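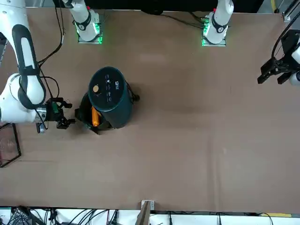

Week 9: Where the examples come from

Notes to go with the lecture, 3 May 2022
Natália Barros

Hi all. These are my tidied-up notes, so they ramble a bit in places. If you were in the room you can skip to the part about the log sheet, which I rushed. If you weren't, start from the top and have the Week 8 reading handy, because I lean on it.

Up to now we've treated the training set as something that arrives in a folder. You open it, you split it, you train on it, you grumble about it. This week I want to talk about the folder before it was a folder – who moved the arms, what they were told to do, and what got thrown out along the way. My own view (and you're welcome to argue in the tutorial) is that most of the behaviour you see in a learned policy was decided here, well before anyone picked a network.

What counts as one example

We call it an episode. An episode is one attempt at one task, from the arms at their starting pose to the operator pressing stop. Inside it you've got the camera pictures, the joint positions for both arms, how far open each gripper is, and a line of text saying what the task was. All of it has to share one clock. If the camera is running a little behind the joints, the policy learns that the gripper moves before the reason for moving has turned up, and you get a robot that looks sort of psychic and then misses.

The running case for the rest of the course is the Figueiredo set, which has 1375 episodes after cleaning and 1734 before. Keep both numbers in your head. The gap between them is what your second assignment is about.

Picking the objects

People new to this want to start with cubes. I get it, I started with cubes too! A cube sits still, it looks much the same whichever side is up, and the gripper can take it from nearly any direction. But a policy that has only met cubes has learned almost nothing about deciding how to grasp. So we like a tabletop with some awkward stuff on it: a dark cylinder with a knob on its round top and a short cord poking out the side, say, with something small and bright orange next to it. Now the operator has to choose. Which side do I come in from? Will the fingers clear the big thing on the way to the small one? Does the cord get in the way? Those choices are what we're paying for when we pay an operator.

Colour is worth a word as well. Orange against brown is easy to find. Dark things near other dark things are hard, and a black gripper in front of a dark object is harder again, for the network and for you when you're labelling at the end of the day. Don't take the hard cases out. Do write down that they're hard.

Two arms, even when one would do

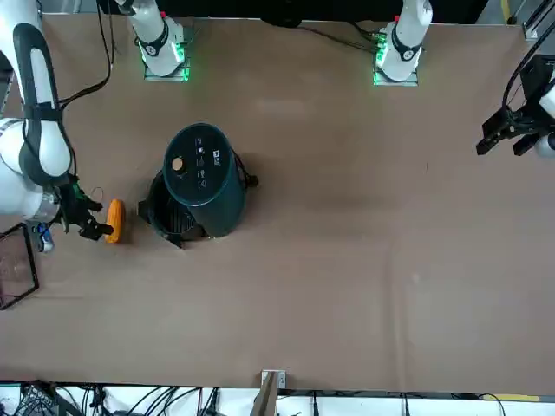

A question I get every year is why we bother recording the second arm if the first one is doing the work. Short answer: staying put is behaviour too. If you drop the idle arm from the recording, the policy has no idea what to do with it, and on a real table it will do something, usually at the worst moment. So we record both, every time, including the long stretches where one of them simply waits off to the side.

The slightly longer answer is that waiting has a good place and a bad place. A good waiting spot is out of the way of the working arm, near enough to help if it's needed, and clear of whatever the overhead camera has to see. Operators settle into a favourite spot without noticing, and then every episode has the idle arm parked in exactly the same place. The policy gets very attached to that. In the Sarnen exercise you'll see what happens when you start the arm a hand's width away from where it's used to being. It's not pretty.

Left and right, please be careful

Everybody gets this wrong at least once, me included. Left and right in our notes always mean the robot's left and right. With a camera facing back towards the arm bases, the robot's right arm turns up on the left side of the picture. If one labeller writes from the robot's point of view and another writes from the screen, your text labels are quietly fighting each other, and you'll lose a week before you spot it. Write "robot's right" in full. Yes, every time. It feels silly by the third page and you'll thank yourself in the fourth.

Small changes between episodes

When you reset the table, move things. A little shift, a bit of a turn, swap which object is nearer. We ask for a proper rearrangement every 100 episodes and a small one every single time. What we don't want is a table reset so neatly that the first second of every recording is identical, because then the policy can do fine by replaying a memory and your test score will look lovely for no good reason.

What you don't need to change: the lights, the camera mounts, the table covering. At least not yet. Vary those later and on purpose, with a note in the log, so you can tell which change did what.

The log sheet

Okay, the bit I rushed. For each episode the operator fills in:

Task text, copied from the task card and not retyped from memory
Which arm did the main work (robot's left, robot's right or both)
Objects on the table, using the names on the card
Result: done, partly done, dropped, stopped early
Anything odd, in plain words

That last line is the most useful one on the page and the one people leave blank. "Gripper touched the cord on the way in" is gold. "Fine" is not. If you can't decide what a thing is called, describe it and flag it, and we'll settle on one name for the whole set. Last March we had a batch where the same object went by four names, and merging them took longer than recording them had.

Keep the failures

Don't delete a failed episode. Mark it and move it to the second folder. A fumbled grasp followed by a good recovery is often worth more than a clean run, and you can't decide that at the table when you're tired and a bit cross with yourself. The decision gets made later, by someone else, with the log sheet open beside the video.

For the tutorial

Load the first 300 episodes of the uncleaned set in Hestiveo (the Stastance viewer works too, but it drops the gripper channel, so you'll be guessing). Pick ten where the result says "done" and see whether you agree. Bring the ones you don't agree with, and bring the log line that went with them. We'll go through them in pairs, so no slides please, just your list and your reasons.

Assignment two goes up straight after the tutorial. Questions to the course forum first, then my inbox.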